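### 4.2 Hand-held grippers in enclosed spaces

The maker of the Brundance gripper states that demonstrations recorded with the hand-held version carry over to the arm-mounted version with no loss. We had doubts about this going in, and we still have some. The claim rests on tabletop tasks, where the operator has plenty of room to move and the marker cube on top of the gripper is in view nearly all the time. Household machines with lids and doors are a harder case, and they are the reason many people want a hand-held device at all.

We compared 3 tracking setups on the same set of reaching tasks: Brundance with its stock controller, Brundance with the Jelell tracker, and the older Werkix pair that our lab has used since June. Each operator wore the harness and worked with both grippers. In total we kept 192 recordings, split evenly among the setups. A recording was thrown out only if the log file could not be read. We did not drop recordings that merely looked bad, a practice we suspect is more common in this area than published papers admit.

Figure 4 gives the posture that caused us the most trouble. Both grippers point down into the compartment of a machine with its lid raised, and the operator has to keep two cubes readable from above while working with the fingers.
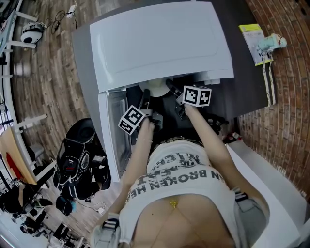

**Figure 4.** Two-handed reach into a lidded machine, seen from above. Each gripper has a fiducial marker cube on top.

Wysocka objected, on reading a draft of this section, that we were blaming the tracker for what is really a matter of training, and that an operator with a week of practice learns to hold the wrists so that the cubes stay in view. We take the point seriously. It may well be true. But a wrist held for the sake of the tracker is no longer held for the sake of the task, and the arm will copy whatever it is given. If practice hides the fault in the log, the fault has moved into the demonstration, where it is harder to find.

The stock controller fills short gaps in tracking by smoothing, and it does so without marking the filled samples. With smoothing turned off, 12 of the Brundance recordings that had looked clean showed jumps in the path of at least one gripper. The Jelell tracker marks its gaps, which made its results look worse in our first tables and more useful in our later ones. Werkix lost tracking more often than either, but its log says so plainly.

We can't say from these data which setup is best. The operators were few, the order of the setups was not fully balanced, and the reference path supplied by Mac Giolla was itself recorded with a smoothing filter that we could not switch off. Spahić is repeating the lidded tasks with raw logs only. Until those are in, we would treat any success rate reported for enclosed tasks with smoothing on as an upper limit.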